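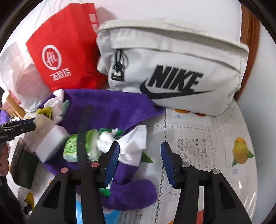

Preguntas frecuentes sobre cambios y devoluciones

Zanwood – tienda en línea y recogida en local
Última actualización: 22 de octubre de 2019

¿Qué plazo tengo para devolver un artículo?

Tiene 34 días naturales desde la fecha de entrega. Si recogió el pedido en tienda, el plazo empieza el día en que firmó el albarán. Los pedidos hechos en noviembre siguen la misma norma; no hay ampliación por campaña.

¿En qué estado debe estar el producto?

Sin usar y con las etiquetas puestas. Puede probarse la ropa y el calzado en casa, pero no aceptamos zapatos con marcas en la suela. Las bolsas y mochilas se devuelven con el relleno de papel si lo traían. No hace falta conservar la caja de envío.

¿Cómo solicito la devolución?

Entre en su cuenta, abra «Mis pedidos» y pulse «Devolver». Elija los artículos y el motivo. Recibirá por correo una etiqueta que debe imprimir y pegar en el paquete. Si compró como invitado, use el número de pedido y el correo con el que hizo la compra.

No tengo impresora. ¿Puedo devolver igualmente?

Sí. Marque la opción «Sin etiqueta» y le enviaremos un código. En los puntos de entrega Mabaso lo leen desde el móvil. Los puntos Andari todavía no admiten el código y piden la etiqueta en papel.

¿Cuánto cuesta?

La entrega en un punto de recogida es gratuita. La recogida a domicilio cuesta 4 euros, que se descuentan del reembolso. En tienda no se cobra nada.

¿Cuándo recibiré el dinero?

Revisamos los paquetes en un máximo de 10 días laborables desde que llegan al almacén. El abono se hace por el mismo medio de pago. Según el banco, puede tardar unos días más en verse en la cuenta. Si pagó con tarjeta regalo, el importe vuelve a la tarjeta – guárdela aunque esté a cero.

¿Puedo cambiar la talla o el color?

En tienda sí, siempre que haya existencias. En línea no tramitamos cambios directos: hay que devolver el artículo y hacer un pedido nuevo.

¿Qué artículos no admiten devolución?

Ropa interior, calcetines con el envase abierto, pendientes y productos personalizados. Las prendas de la línea Rorier se pueden devolver, salvo las bordadas con iniciales.

El artículo ha llegado defectuoso. ¿Qué hago?

No use el formulario general. Escriba a atención al cliente con el número de pedido y dos fotos, una del defecto y otra de la etiqueta interior. Los gastos corren de nuestra cuenta y no se aplica el plazo de devolución ordinario, sino el de garantía.

¿Puede otra persona devolver mi compra en tienda?

Sí, si lleva el tique o el correo de confirmación. Para pagos con tarjeta, el reembolso se hace a la tarjeta original aunque el titular no esté presente.

Me hicieron un regalo y no tengo el tique

Pida a quien lo compró el tique regalo, que no muestra el precio. Con él emitimos un vale por el importe pagado. Sin ningún justificante no podemos tramitar la devolución.

¿Con quién puedo hablar?

Antonina Zinchenko lleva las devoluciones en línea y Boris Shehu las de tienda. Por teléfono, marque la extensión 3358, de lunes a viernes por la mañana.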